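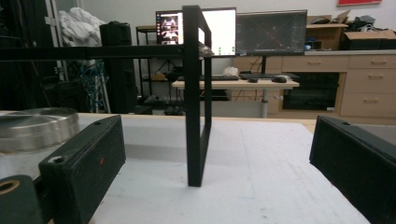

Black metal frame on a white-covered tabletop.

Small Raised Shelves for Cans and Countertops
Peltbridge Home Services – Household Tips, October 2021

A low metal shelf makes use of the space above a counter or desk. The following guidance applies to freestanding shelves with a flat top and metal legs. It does not apply to wall-mounted units or to shelves used near a stove.

Before placing the shelf
Clear the surface and wipe it with a damp cloth. Dry it fully. Grit left under a metal leg will mark a painted or coated top. Set the shelf down from above and lift it again whenever it must be moved. Dragging is the usual cause of scratches.

Check that the lower bars of both legs rest flat. If the shelf rocks, tighten the fasteners a little at a time, going from one side to the other. Felt strips may be fitted under the bars and should be replaced each June.
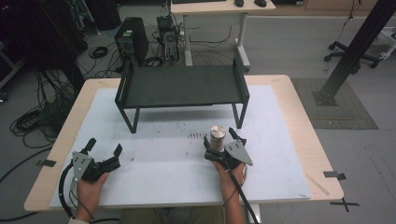 Canned goods should be sorted by height before any are put away. Short cans belong under the shelf or on its top, and tall cans go beside it. A shelf with raised rails at the left and right ends, such as the small dark gray one standing on the white board, gives some protection at the sides, but the front must still be watched. Keep a margin of one finger's width along that edge. A short can with a plain metal surface should be labeled on the lid with a grease pencil – paper labels tend to loosen in damp rooms.

Heavier items are to be placed over the legs and lighter ones toward the middle. Residents of the Bivden and Hattar buildings are reminded that kitchen counters there are 18 inches deep, and that a shelf should not project past the front. 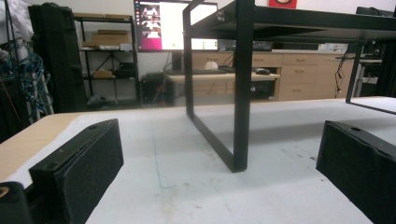

How often should a metal shelf be cleaned?
Once a month is enough in most kitchens. Use warm water with a little dish soap, rinse with a clean cloth and dry the joints and corners by hand. Scouring pads should not be used on black finishes.

Replacement felt strips may be requested at the Peltbridge office, Room 111.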